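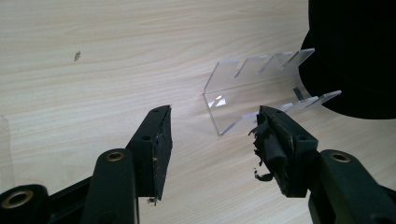 Handheld gripper, both fingers angled toward the rack. Right pad torn, left one frayed.

Sep 2, 2026 - Sivwood bench, handheld pair

Pads are due. The right finger is the bad one: the foam has gone ragged down the inner side and bits of it hang off toward the table. Left is only frayed along the edges, but I'm changing both so they wear together. Pad stock is in the Lumarthorpe drawer, second tray. 17 strips left after this, so put them on the next Forkstead order.

Procedure as before. Fingers off at the link arms, old strip peeled, residue off with alcohol and a plastic scraper. No blades on the fingers, we gouged one that way last December and it never took adhesive well after. New strip cut to 45 mm, pressed on from the tip back, clamped 28 minutes. Trim after clamping, not before.

Bushings: wipe the brass, no oil. Somebody oiled the Furukawa set and it picked up foam dust until the arms dragged. If a bushing turns in its seat, stop and tag the unit.

We use this accessories as
We use cookies to remember your settings on this wiki. Accept all | Manage preferences

Check after refit is the cap and the clear rack, same table, one gripper in each hand.

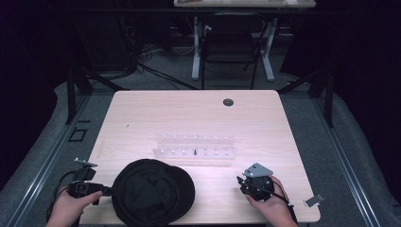

Start by taking the cap by its rim with the left unit only, lift, hold for a slow count, put it down. Then the same with the right. Fabric shows up a slipping pad sooner than the rack does. After that, close on the front wall of the rack at low force and look for the tips meeting square. If one tip lands first, loosen that finger and reset it before touching anything in software.

Cables: keep the loop outside the wrist on both sides. A short loop pulls the unit over when you reach for the far row and the readings look like a finger problem.

Crumbs of old foam on the tabletop need to be brushed off before the next run, they stick to fresh adhesive.

Still open: spare screws for the top plates, and the wear log stops at entry 41. Will fill in from this one on.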